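Progress report to Vuvmont, second reporting period
Project: Household object handling, collection of demonstration examples
Prepared by: Eirlys Lloyd, collection lead, Sornden laboratory
Reviewed by: Eluned Landeg
Mon 4 November

1. Summary

In this period we recorded 1,772 demonstrations on the kitchen table task. Together with the first period, the collection now has 2,476 demonstrations which passed the review. The plan in the grant agreement asked for the table task to be finished in this period. It is not fully finished. The clear bottles and the soft bags are still below the number we want, and I explain the situation in section 3.

The budget is on plan, with one exception for spare gripper parts, described in section 5.

2. Work done since June

In June we closed the first part of the collection, where one object was placed alone on the table and the operator moved it to a fixed place. These recordings were easy to make and easy to check, but the model trained on them did poorly when we gave it a table with many things on it. It reached for the right object and pushed two others on the way. Vuvmont asked us at the last meeting to work with tables that look more like a real home, and we have changed the protocol in this sense.

The new protocol has four levels of clutter. At level 1 the objects stand apart from each other. At level 2 some of them touch. At level 3 objects lean on each other or lie on their side. At level 4 we make a pile, and soft items such as bags and towels may cover part of the hard items. Before each recording the operator receives a card with one instruction in plain words, for example "take the bowl and put it on the ledge" or "bring the bottle at the back to the front." The operator does not choose the object. In the first period they chose it, and we saw later that everybody had a preference for the easy ones.

Each demonstration is made by teleoperation and is recorded with all camera views, the joint positions and the gripper opening. After that a second person watches it and marks it as accepted, accepted with remark, or rejected. The reviewer is never the same person who made the recording. Rejected demonstrations are kept in a separate folder, because Gwilliam, our partner for the training software, would like to use them for a study of failures.

The object set was also renewed. We took out the plastic toy food, and we now use ordinary packages, bottles, containers, kitchen towels and bowls. The arrangement is changed by hand after each group of recordings, and the light is changed by opening or closing the blinds. We do not use a fixed list of positions any more.

3. Present state of the collection

Levels 1 and 2 are complete. Level 3 is nearly complete, only the evening recordings are missing. Level 4 is where most of our time goes now. A demonstration at this level takes much longer than at level 1, and more of them are rejected in the review.

The wooden bowl and the snack package are well covered. The operators find a good grip on the rim of the bowl even when it is tilted. The large white container is more difficult when it is turned on its side, as its width is close to the limit of the gripper, and a bag lying over it makes the grip less certain. The clear water bottles are the weakest point. The depth camera gives poor values on them, above all against the window light, and the model cannot yet find a bottle which is half behind another object. 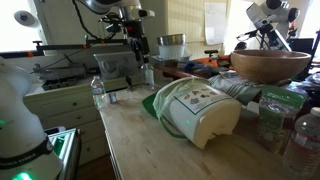
4. Results of the intermediate training

Gwilliam trained the model two times in this period, the first time with level 1 and 2 only, the second time with level 3 added. We tested both versions on our own table with 100 trials each, using arrangements which were not in the collection. The second version disturbed fewer neighboring objects and dropped fewer of them. It was also slower, and in several trials it stopped above the pile and did not decide. We believe this comes from remarks in the data: many operators make a short pause before they enter a crowded area, and the model has learned the pause as well. From now on we ask the operators to plan the movement before the recording starts.

I would like to be careful with these results. The test was made in the same room and with the same wall behind the table. A test at a second place is necessary before we can say something about general use.

5. Difficulties and costs

The grippers wear more quickly with level 4 work than we had calculated. We have replaced the finger pads on both sides of the set and ordered a second stock from Ronodent. The delivery was late and we lost several recording days. The additional cost is covered by the travel line, which we used less than planned.

One operator left the team in the summer. The new operator is trained and has worked alone for the last weeks. The share of rejected demonstrations went up during the training time and is now back at the earlier level.

6. Plan for the next period

First we finish level 3 in evening light and then continue with level 4, with priority for clear bottles and translucent bags. Eluned Landeg will prepare a short guide for reviewers, as the mark "accepted with remark" is not used by everyone in the same way. Gwilliam will train a third version when level 4 is half complete.

We ask Vuvmont for a decision on two points. The first is whether the test at a second place may be paid from the present budget. The second is whether the rejected demonstrations may be given to Gwilliam under the same conditions as the accepted ones. We would need the answer on the second point before the next training starts.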